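Rowing Coaching, Unit 5: The Catch and the Drive

Read this before the water session. Bring your own notebook.

The catch is the moment the blade enters the water. At full reach the shins are close to vertical, the arms are straight and the body is already rocked over from the hips. The blade goes in by raising the hands. Beginners tend to lift the shoulders, and you will see the bow check each time they do it.

The drive starts with the legs. The back holds its angle until the legs are most of the way down, then it opens, and the arms finish.

Drill for pairs and fours:
Legs only, 30 strokes
Legs and back, 30 strokes
Full stroke, square blades, 8 strokes at a time

Keep the rate low. Stop the crew if the timing goes and start again from the catch position.

Common faults
Shooting the slide: the seat moves and the handle does not.
Early arm bend: usually a tight grip.
Missing water: the legs go down before the blade is covered.

Aparecida Lacerda will take the novice crew and Gearóid Rafferty the coxes. Read pages 193 onward in the Stanier manual before Unit 6, which covers the finish and the recovery.

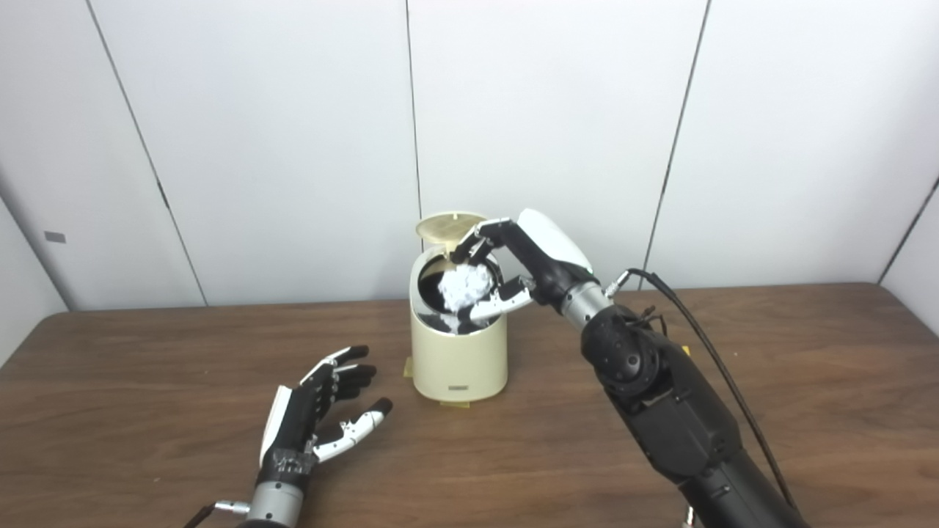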